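# Raumluftfeuchte im Schlafraum: Messen, bevor man lüftet

09/08/2018

Faith Kinyua hat ihr Büro für Bauphysik in Gremelstead im Erdgeschoss eines ehemaligen Speichers. Auf dem Tisch liegen Messprotokolle, ein Satz Gipskartonproben und ein aufgeschraubter Datenlogger, dessen Fühler sie gerade mit einer Referenzsonde vergleicht. Das Gespräch beginnt mit diesem Fühler.

»Kapazitive Sensoren driften«, sagt Kinyua. »Ein Gerät, das im ersten Jahr sauber misst, kann später um mehrere Prozentpunkte daneben liegen, und zwar meistens nach oben. Wer danach lüftet, lüftet gegen einen Messfehler.« Sie prüft ihre Logger über gesättigter Kochsalzlösung. In einem dichten Gefäß stellt sich bei Zimmertemperatur eine relative Feuchte von gut 75 Prozent ein. Der Aufwand sei gering, die meisten Nutzer kennten das Verfahren trotzdem nicht.

Ihr Schwerpunkt sind Schlafräume in Bestandsbauten. Der Raumtyp hat aus bauphysikalischer Sicht eine ungünstige Kombination von Eigenschaften: niedrige Solltemperatur, lange Belegung bei geschlossener Tür, viel Textil und oft mindestens eine Außenwand hinter einem Möbelstück. Für die Siedlung Didach, eine Zeilenbebauung mit nachträglich getauschten Fenstern, hat das Büro 21 Schlafräume über eine Heizperiode aufgezeichnet. Gemessen wurden Lufttemperatur, relative Feuchte und die Oberflächentemperatur in der kältesten Außenecke.

Die relative Feuchte allein hält Kinyua für eine schlecht gewählte Größe. »Sie hängt an der Temperatur. Wenn jemand sagt, er habe 60 Prozent, dann weiß ich nichts. Bei 16 Grad ist das eine völlig andere Wassermenge als bei 22.« Ihre Auswertungen führen deshalb die absolute Feuchte in Gramm pro Kubikmeter und den Taupunkt. Für das Schimmelrisiko rechnet sie auf die Feuchte unmittelbar an der Wandoberfläche um. Ab etwa 80 Prozent an der Oberfläche, über längere Zeit gehalten, sei Wachstum möglich; flüssiges Tauwasser brauche es dafür nicht. Die verbreitete Annahme, eine trockene Wand sei eine unbedenkliche Wand, führe regelmäßig zu falschen Gutachten.

Auf die Frage nach den Feuchtequellen nennt sie zuerst die Belegung. Ein schlafender Mensch gibt über Atmung und Haut stündlich eine Menge ab, die in der Literatur je nach Ansatz stark schwankt. Kinyua setzt in ihren Bilanzen einen festen Wert an und dokumentiert ihn, damit die Rechnung nachvollziehbar bleibt. Bei zwei Personen und geschlossener Tür steigt die absolute Feuchte in den ersten Stunden steil und flacht dann ab. »Das Abflachen wird gern als Gleichgewicht mit der Außenluft gelesen. In den dichten Wohnungen ist es überwiegend Sorption. Das Wasser geht in Putz, Teppich und Bettzeug und kommt von dort wieder heraus, wenn die Luft trockener wird.«

An dieser Stelle wird das Gespräch kleinteilig. Kinyua unterscheidet zwischen schneller und langsamer Pufferung. Textilien reagieren im Bereich von Minuten bis Stunden, Kalkputz etwas träger, tiefere Wandschichten über Tage. Eine Dispersionsfarbe mit geringer Dampfdurchlässigkeit koppelt den Putz weitgehend ab. In Didach waren vier der untersuchten Räume mit einer solchen Beschichtung versehen, dort fielen die nächtlichen Spitzen deutlich höher aus. Einen allgemeinen Faktor will sie daraus nicht ableiten. Die Räume unterschieden sich auch in Volumen und Möblierung, und die Stichprobe sei für eine Regression zu klein.

Zur Stoßlüftung hat sie eine nüchterne Haltung. Der Luftaustausch selbst ist bei ausreichender Öffnung nach wenigen Minuten erledigt. Danach kühlen nur noch die Oberflächen aus. Die Feuchte in den Speichermassen ist zu diesem Zeitpunkt aber weitgehend noch vorhanden. In den Messreihen sieht man das als Sägezahn: steiler Abfall beim Öffnen, nach dem Schließen ein Anstieg ohne jede Belegung. »Der zweite Anstieg ist das Interessante. Er zeigt mir, wie viel im Raum steckt. Wer morgens einmal lüftet und dann die Tür hinter sich schließt, hat am Mittag einen großen Teil des Ausgangswerts zurück.« Sie empfiehlt einen zweiten Lüftungsvorgang nach einer Pause von zwei Stunden, sofern die Außenluft absolut trockener ist als die Raumluft.

Diese Bedingung wird im Sommer häufig verletzt. Im Juni hat das Büro in einem Souterrain am Ortsrand gemessen, dessen Bewohner tagsüber die Fenster offen hielten. Die warme Außenluft brachte mehr Wasser ein, als sie abführte, und der Taupunkt lag zeitweise über der Temperatur der Bodenplatte. Der Mangel wurde zunächst als aufsteigende Feuchte eingestuft, eine Horizontalsperre war bereits angeboten. Kinyua ließ die Fenster tagsüber schließen und die Lüftung auf die frühen Morgenstunden verlegen. Über das Ergebnis will sie erst nach einer vollständigen Jahreskurve sprechen.

Das Bettzeug selbst kommt in den Normen kaum vor, in ihrer Praxis durchaus. Eine Decke, die unmittelbar nach dem Aufstehen glatt über die Matratze gezogen wird, behindert die Trocknung von oben. Bei Matratzen auf geschlossenem Unterbau bleibt dann als Weg nur die Seitenfläche.

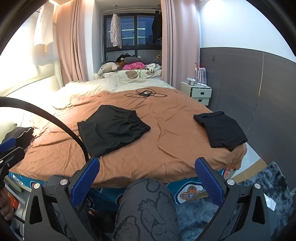
Kinyua rät, die Decke zurückzuschlagen und das Bett bis nach dem zweiten Lüften offen zu lassen. Für den Unterbau nennt sie einen Mindestabstand von acht Zentimetern zum Boden, bei Außenwänden zusätzlich einen Spalt an der Kopfseite. Beide Werte seien Erfahrungswerte aus dem eigenen Büro und stünden in keiner Richtlinie. Bettkästen bezeichnet sie als »thermisch eine Innendämmung ohne Dampfbremse«, vor allem, wenn sie dicht mit Wintertextilien gefüllt sind und an der kalten Ecke stehen.

Bei der Messtechnik arbeitet das Büro mit zwei Gerätetypen. Der Logger Wera zeichnet Temperatur und Feuchte auf und wird frei im Raum montiert, auf Kopfhöhe der liegenden Person und mit Abstand zur Wand. Der Oberflächenfühler Rind wird mit Wärmeleitpaste in die Ecke gesetzt und mit einem Streifen Gewebeband gesichert. Ein häufiger Fehler sei die Montage des Raumfühlers auf dem Nachttisch neben einer Lampe oder einem Ladegerät. Schon eine geringe Eigenerwärmung verschiebt die angezeigte relative Feuchte nach unten. Das Aufzeichnungsintervall liegt bei vier Minuten. Kürzere Intervalle verlängern nach ihrer Erfahrung nur die Auswertung, bei deutlich längeren gehen die Lüftungsvorgänge im Signal verloren.

Gefragt nach mechanischer Lüftung, wird Kinyua vorsichtig. Dezentrale Geräte mit Wärmerückgewinnung könnten die Feuchtespitzen kappen, wenn der Volumenstrom zur Belegung passt. Im Schlafraum werde das Gerät jedoch oft wegen des Geräuschs auf die kleinste Stufe gestellt oder nachts abgeschaltet. Sie verlangt deshalb vor jeder Empfehlung einen Schallpegel am Kopfende, gemessen in der Stufe, mit der gerechnet wurde. »Wenn die Auslegung auf Stufe drei beruht und der Bewohner auf Stufe eins schläft, ist die Auslegung Papier.«

Für die nächste Heizperiode ist in Didach eine Wiederholung geplant, diesmal mit Türkontakten, damit sich der Austausch mit dem Flur vom Austausch über das Fenster trennen lässt. Die Kontakte sind bestellt. Offen ist noch, ob die Flure eigene Logger bekommen oder ob ein Gerät je Treppenhaus genügt. Kinyua tendiert zur ersten Variante, sofern die Kalibrierung der älteren Fühler bis dahin abgeschlossen ist.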